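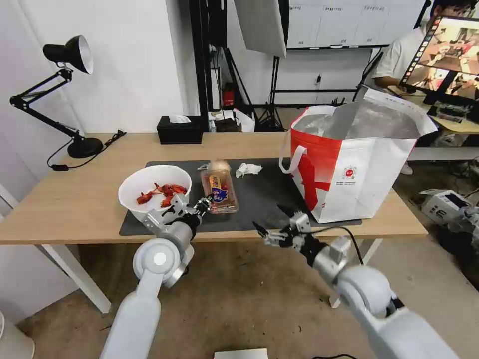 Figure 4. Table with white metal legs and a dark gray mat.

Section 4. Setting up the packing table

This section is for the person who prepares takeaway orders with the Daza order screen. Please read it one time completely before you begin. The screen must already be connected to the kitchen printer (see Section 2).

4.1 Choosing the place

1. Put the table on a level floor, between the kitchen door and the pickup counter. Leave enough room for one person to pass behind you.
2. Push down on each corner with your hand. If the table rocks, adjust the feet before you continue.
3. Lay the mat flat. The mat keeps bowls from sliding and is easy to take off for washing.
4. Hang the Daza screen at the height of your eyes. Do not stand it on the table, where sauce can reach it.

Note: The cable of the screen is short. If you need the longer one, order part number 226 from Jandik.

Caution: Never let the power cable cross the path where people walk with hot food.

4.2 Preparing for the first order

1. Turn on the screen and wait until the green line stops moving.
2. Touch "Station", then "Packing". Enter your station number. Numbers from 1 to 23 are accepted.
3. Print one test label. The text must be dark and complete on both sides. If one side is pale, open the printer and set the roll again.
4. Open the bags you will need for the first hour and store them upright under the counter. Keep lids, napkins and spoons on your writing-hand side.
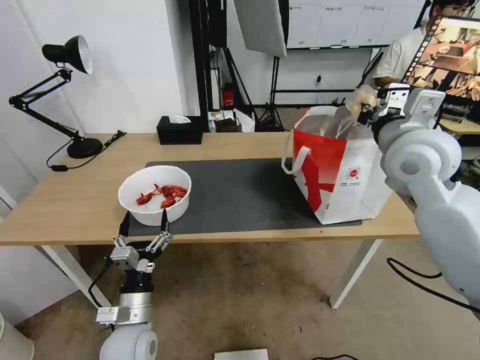

5. Check that the label sticks well to the bag you use. On waxed paper the standard label can fall off, and then you must choose "Strong glue" in the label menu and load the other roll.
6. Touch "Ready". Orders will now appear, the oldest on top.

4.3 Packing an order

1. Touch the order to open it. The name of the customer becomes large.
2. Put heavy and hot dishes in first. Cold dishes go in a separate bag, also when the order is small.
3. After each dish, touch its line on the screen. The line turns gray.
4. When all lines are gray, the label prints by itself. Put it on the front of the bag, not over the handle.

Caution: Do not touch "Close order" before the bag is on the pickup counter. A closed order cannot be opened again, and the customer receives the message at once.

If you touched a wrong line, hold your finger on it for 2 seconds and it becomes white again.

4.4 Remarks from users
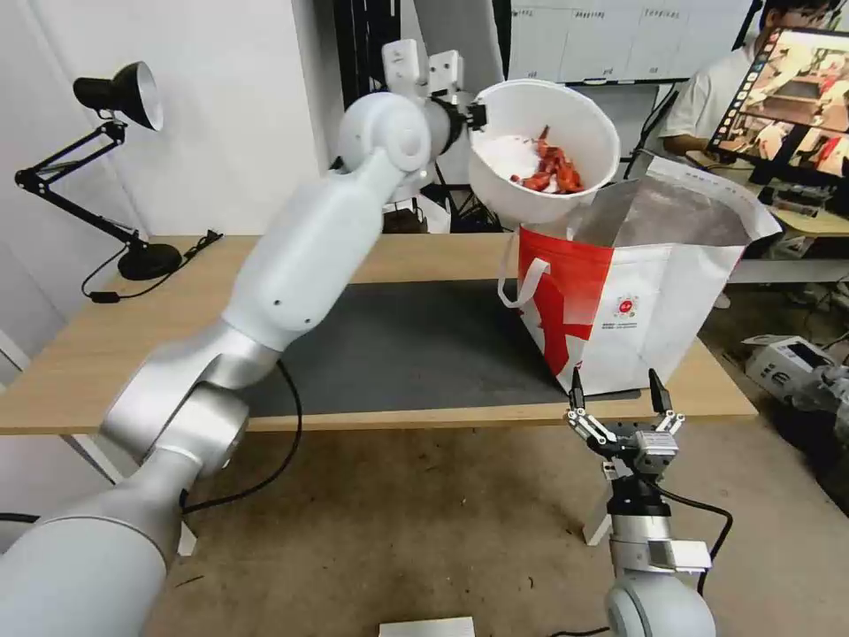

Gisela Montecinos writes that her kitchen prints the label before the food is ready and keeps it on the edge of the screen, so that on a busy Tuesday evening the bag does not wait for the printer. This is possible. Go to "Label", choose "Print early", and confirm. Please remember that a change made by the customer after this moment will not be on the label, and you must print a new one by hand.

For cleaning of the screen and the printer, continue with Section 5.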